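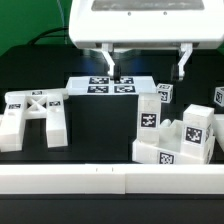 Lizelle Shezi told me the Flamden kettle is too slow for a family, and I should return it while I can. I have used it since March and I don't agree with her. It boils enough water for two cups before my bread is toasted. The handle stays cool and the lid opens wide, so cleaning is easy.

The cord is my complaint — it is too short for my kitchen, and I had to move the bread box. Also the beep is loud early in the morning. I paid 15 dollars more than for my old one, and I would pay it again.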